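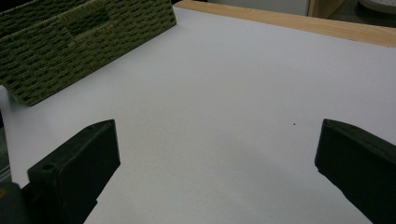 Does paying someone to tidy your house keep it tidy?

For a few weeks it does, and after that it depends on how much you carry through the front door.

The promise, and the price list

By Relu Mocanu
May 20, 2021

I have in front of me a brochure from Plilen, a home organising company that works out of Nodar and the villages near it. On the cover is a kitchen with no toaster. Inside is a price list, and at the bottom of the price list is the full-house package at £810, which buys two organisers for three days and a follow-up phone call.

I have nothing against the organisers. The two I met were hard-working and kind, and one of them could fold a fitted sheet in the time it takes me to find the corners. My trouble is with the claim in the brochure that 78 per cent of customers "live clutter-free for good". I asked how this was worked out. It came from a form handed over on the last afternoon, while the customer stood in the tidiest house they had ever owned. Of course they ticked the box. Ask me on the last day of a holiday whether I feel rested for good.

Plilen has not gone back to see any of these people a year on. I was told it would feel intrusive.

So I did some intruding of my own. Three former customers in Nodar let me in, all of them on or just off Avram Street, all of them at least a year past their big clear-out. One house was still in good order, and its owner told me she had always been tidy and had only wanted help after her mother died and left her a second household to deal with. The other two looked like mine. They were lived in, with post on the stairs and a chair in the bedroom that had disappeared under jumpers. Both owners spoke well of the service and both were embarrassed in front of me, which struck me as a poor thing to have bought for £810.

Boxes to put boxes in

The industry has always sat close to the shops. Plilen sells its own range of labels, tubs and drawer dividers, and the organisers are free to recommend them. One of the Avram Street households had spent £34 on dividers for a single chest of drawers. They were in the loft when I called, inside a tub from the same range.

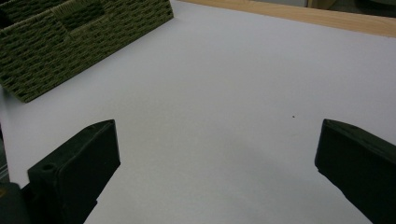

There is an old habit of treating a container as though it were a decision. You buy the thing with the lid, you put the cables in it, and the question of whether you need eleven phone chargers is closed until you move house. I do this myself. I have a box marked MISC that has been through two removals unopened, and I paid a man to carry it both times.

What the organisers told me, once the brochure was out of sight, made more sense. One said she would happily see most customers go a whole year without buying any storage at all. She thought the shopping came first because it was the pleasant part, and the sorting came second, if it came. She also said she would rather I didn't use her name.

Where the rest of it goes

Then there is the stuff that leaves the house without being given up. Claltomex rents out storage units on the edge of Nodar, beside the tyre place, and its smallest unit costs £9 a week on the opening offer. The offer ends. The manager would not tell me how long people stay, although he did say that December is a busy month for new rentals, with families clearing a spare room for guests.

I asked what happens in January. "They mean to come back for it," he said.

Nine pounds is nothing much, and that is how it works. I met a retired teacher loading a folding table into her car there who had taken a unit for one month while her floors were done. She was in her third year. She had never added it up and asked me, quite firmly, to leave it that way. Inside were a sofa, a bed frame and the curtains from a house she no longer owned. I wouldn't have given her fifty quid for the lot.

None of this is wicked. People are sad, or busy, or short of a cupboard, and a firm comes along and charges them for some relief. I would only like the relief to be sold as what it is — a good scrub and a head start — with the words "for good" taken off the brochure. 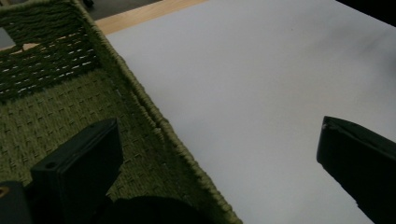 What I would ask before paying

Ask to speak to a customer from more than a year ago. If the company can't find one who will pick up the phone, take note of that.

Ask whether the organiser earns anything from the products, and get the day rate on its own, in writing. Plilen's turned out to be quite reasonable for a single room, though it doesn't appear in the brochure and I had to ring twice to get it.

With a storage unit, ask for the weekly price after the offer ends and multiply it by a year. Then walk round the pile you mean to put in there and decide whether you would pay that much to have it back.

As for my MISC box, I opened it the evening I finished this piece. It held a set of instructions for a boiler I have never owned, some foreign coins and a good pair of scissors. I have kept the scissors.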